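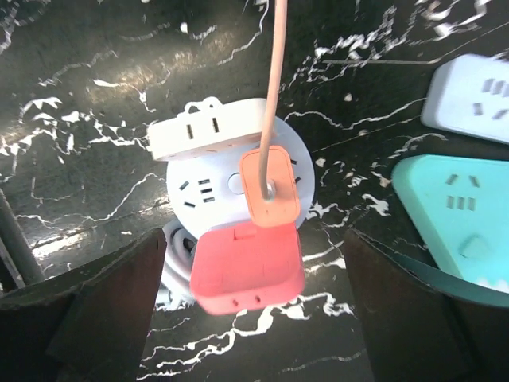 The long road home from Nellar

The bus leaves Bikgate at 8 on a Saturday morning if the team is playing at Nellar, and it doesn't wait. Players who live on the far side of town get picked up at the gas station by the bridge. Everybody else parks behind the main stand and climbs on with a pillow and a bag of food.

Talo have played in this league for six seasons, and for all of them they have had the longest road trips in it. Most of the other clubs are close together along the coast. Talo are inland, on their own, and a short away game for them is still most of a day.

The club used to drive to matches in private cars. It was cheap, but players turned up at different times and one game started with nine men on the field. Now Rawat, a local bus company, gives the club a fixed price for the season. It is the biggest bill after field rent, and it gets paid before anything else.

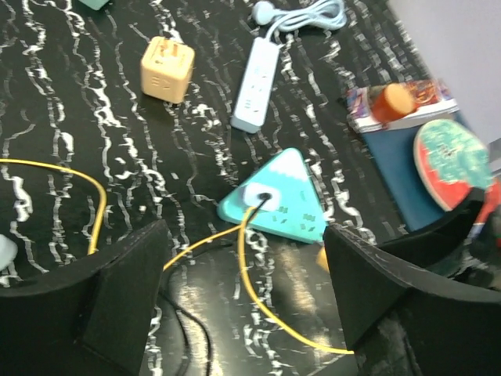
Pale orange power adapter and a long white power strip.

On the way out, the front of the bus is quiet. The coach sits behind the driver with the lineup on a clipboard and changes it until the last rest stop. The goalkeepers sleep. In the back there is a card game that has been going since last fall, with the scores kept in a school notebook.

Food is the subject that gets argued over most. The club pays for one meal, and it has to be eaten three hours before kickoff, so it is usually pasta in a parking lot. After the game players buy their own. The diner outside Nellar stays open late and knows the order by now.

The match we traveled to finished 2-2. Talo went ahead early from a corner, fell behind just after the break, and tied it with 20 minutes left through a low shot that went in off the post. The attendance was given as 179, and a dozen of those had come up on the bus. They stood together behind the goal and sang for most of the second half.
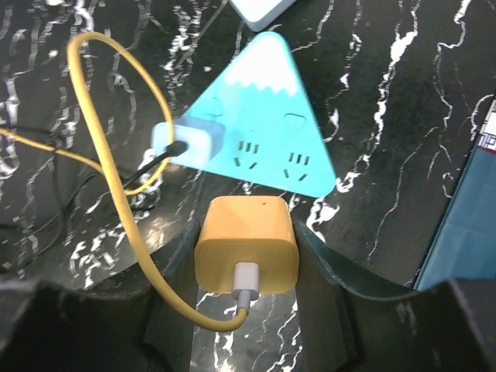
A yellow charger with a white USB connector plugged in.

A point away from home is a good result for a team in the bottom half. Talo lost every away game before January last season and stayed up on home form alone. This year they have already taken more on the road than they did in all of that one, and the coach puts it down to arriving together and having time to warm up.

The bus got back to Bikgate after midnight. The kit bags went into the laundry room, the lights in the stand were switched off, and the players scraped the frost from their windshields. Training was set for Monday at seven.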